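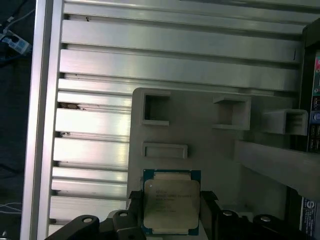 Learning to ride a bike takes a lot of goes, and you remember a little from each one. Some robots learn in much the same way. Wukel is a robot at the Tannous workshop, and its job is to learn how to handle computer parts. A computer chip is a small, thin thing that is easy to damage. Wukel holds the chip between two black fingers, one on each side, and keeps hold of it by pressing on the sides. The pale part in the middle has small dark writing printed on it, and there is a tiny round dot in one corner. A dot like that helps people tell which way round a chip should go, and the robot has to learn that too.

What is an example?

When you learn to write the letter g, a teacher might write one first so that you can copy it. That letter is an example. A robot's example is a bit longer. It is a record of one whole go at a job, from start to finish. It holds the pictures from the robot's camera and a list of how the arm and fingers moved.

At first, Wukel does not move by itself. A person steers it with a pair of handles called the Jedska. When the person closes the handles, the robot's fingers close. When the person turns a wrist, the robot's wrist turns. The computer saves everything while this is going on.

Where is the camera?

Wukel's camera is small and sits by its wrist, so it goes wherever the hand goes. The fingers are always in view. This is useful, as the computer can see how the fingers and the chip line up. If the chip is a little bit tilted, the camera sees that as well.

How many examples does it need?

One is not enough. If you had only ever seen one dog, you might think all dogs were brown. A robot that has seen a job done once may only manage it when everything is in exactly the same place.

The Drinine project began in November. The people working on it want 600 examples of picking up a chip and moving it. One example takes almost 55 seconds to record. After every 16 examples the person steering has a rest, as tired hands make wobbly movements.

Things are changed a little between goes. The chip might start further to the left, or be turned round. The lights might be brighter. There are 6 different starting places, and each one gets used many times.

What about mistakes?

Sometimes a chip slips or is picked up crooked. If the person puts it right, the example is often kept, so the robot can learn how to put things right too. If the go is a complete muddle, it is thrown away and done again.

What happens next?

The examples go into a computer program, which looks for patterns in them. It tries to work out which movement usually comes next when the camera sees a certain thing. Then the robot has a try without anyone steering. If it keeps getting one part wrong, the people go back and record more examples of that part.

Words to know

Chip: a small part that does work inside a computer.
Example: a record of one go at a job.
Pattern: something that happens again and again in a similar way.

Page last changed: Jan 2, 2024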